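Play Kitchens and Pretend Food: Frequently Asked Questions

These are the questions that land in the Grorkside inbox most often, answered by Irina Radu, with corrections from Witold Wróbel, who repairs the toys the rest of us buy. We take no money or free samples from toy companies. Prices are what we were quoted on the day we asked, so check before you yell at us.

Does my child need a play kitchen?

No. A kid with a saucepan and a wooden spoon on the real kitchen floor is doing pretty much everything the box promises. If you have the space and the money, and your child keeps pretending to cook, a play kitchen can be a nice thing to own. I would wait for the pretending to start before I bought the furniture for it.

The box says it builds early math and language skills. Does it?

Ask the company what it tested, on whom, and against what. I have written to several of them. Povetti sent me a brochure. Damell sent me the same sentence that is printed on the box, with a smiley face. Avram never wrote back.

Kids talk while they play, and talking is good for them. They also talk while they play with a cardboard box. If somebody wants to charge extra for the learning, I want to see the learning.

Is an expensive kitchen worth it?

The priciest one we have been asked about is the big Avram, which was quoted to us at $1,599, or $2,160 with the matching refrigerator. For $2,160 I would expect a refrigerator that keeps things cold. The doors are solid and the paint is good. The hinges are the same kind Witold replaces on kitchens that cost a small fraction of that, and he says they wear out the same way.

What you are mostly paying for is how it looks in your living room. That's a fair thing to want. Just be clear with yourself about who the present is for.

What breaks first?

Knobs, then door hinges, then the faucet. Kids turn knobs past the stop because there is usually no real stop, only a small plastic nub. Before you buy, open and close every door hard and twist every knob both ways. A store that won't let you do that on the floor model is telling you something.

Battery compartments deserve a look too. Check that the cover closes with a screw. If the screw is stripped or missing on a used one, don't buy it unless you can fix it the same day.

Are sound and light features worth having?

We get asked this every August, before the holiday catalogs. My answer stays the same – try it in the store for as long as you can stand, then picture that at six in the morning. Most of the sizzling burners I have met went quiet within weeks, either because the batteries died or because a parent helped them along. Plenty of makers sell the same kitchen without the electronics for less money. Get that one.

Wooden food or plastic food?

People feel strongly about this and I can't say why. Wood is heavier, chips when thrown, and hurts more when it hits a sibling. It also doesn't like sitting in water. Plastic wipes clean, but hollow pieces with a seam or a hole can take in bath water and grow things inside. Squeeze a hollow piece over the sink once in a while. If what comes out is gray, throw the piece away.

Felt food looks lovely in photos. Ask anyone who has tried to get yogurt out of a felt waffle.

"Natural" and "eco" on the package tell you next to nothing. Look for the name of the maker, an address, an age grade and a safety mark for the country you live in. If those are missing, the leaf on the label doesn't make up for it.

How big do the pieces need to be for a toddler?

Follow the age grade and then be stricter than it. Anything that fits inside a toilet paper tube stays out of reach of a child under three. Peas, grapes, loose berries, olives and little pats of butter are the usual trouble, and they are very often packed in sets with larger pieces that would be fine on their own. Sort the set yourself when it arrives. Check again after a few months for things that have cracked into smaller things.

Why do the sets come with so many pieces?

The number on the front of the box sells the box. Read the contents list. One Povetti set counts every slice of a sliced tomato, both halves of the bun, and the shopping list pad. Mayuree Phuthong wrote to us to say the stickers were counted in hers. I haven't been able to check that, but I wouldn't bet against her.

Kids tend to settle on a few favorites and dump the rest. Start small. You can always add.

Can I buy used?

Yes, and I wish more people would. Hard plastic food washes well in warm water with dish soap. Dry it fully before it goes back in the bin. Skip anything with flaking paint, a strong smell, or magnets you can see or feel moving. Old painted wood with no maker's mark is a pass for me at any price.

Gizella Hegedűs asks whether pieces from different brands can be mixed. Of course they can. The companies would like you to think you need the matching line, and the scale does vary a bit, but I have never seen a four-year-old refuse a hamburger for being too large for the plate.

Is the dishwasher safe?

Only if the maker says so, and even then top rack, low heat. Florin Ardeleanu ran a whole Damell tea set on the hot cycle and now owns a set of ashtrays. His words.

Which pieces get played with the most?

I can only tell you what readers report, and readers who write in about toy groceries are an odd bunch. The steady winners are things a child sees adults use at every meal: bread, eggs, a cup, a plate, a bottle of ketchup. Fancy items do poorly. I have yet to hear a good word about the toy sushi roller. If you are putting together a first set from a bargain bin, pick up the boring stuff and leave the lobster.
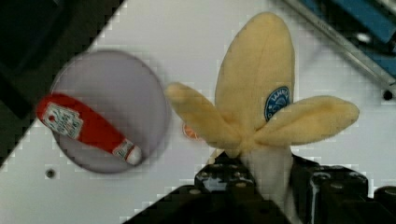
Can you tell me if my set has been recalled?

No, and please don't rely on us for that. Look up the model number with your national product safety office and again on the maker's own site. The model number is usually under the base or inside the battery cover. For repair questions, Witold answers mail on Saturday, when he feels like it.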